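4. Setting up the play kitchen table

Read this section before you unpack the Claren food set (order code 3901).

1. Stand the table on level floor, away from heaters. Tighten each leg by hand, then give it a quarter turn with the wrench.

2. Wipe the top with a damp cloth. Do not use bleach or scouring powder.

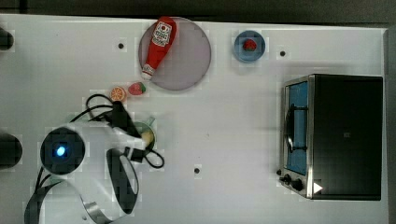

Fig. 4. Plate, bowls and toy food on the tabletop.

3. Check the food pieces against the packing list. If one is missing, write to Usman Gondal in the Beren parts office and quote code 1032.

Note: The packing list was revised in June — older lists show the shelf screws in the wrong bag. 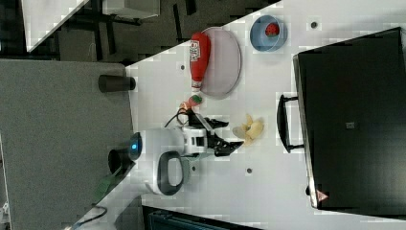
4. Fit the shelf under the top with the lip facing the back. Push until both clips snap in.

CAUTION: Never let children climb on the shelf.
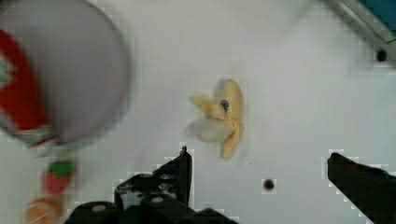 5. Surface wash fabric pieces only. Dry them flat, out of direct sun.

6. Wash hard pieces in warm soapy water and rinse.
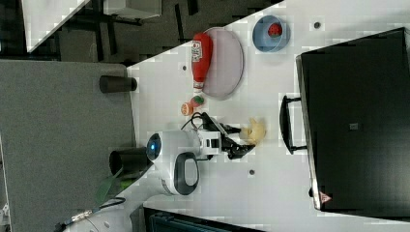 7. Recheck the leg bolts after one week of use, then once a month. If a leg still rocks, replace the washer — see Section 7 for spare parts.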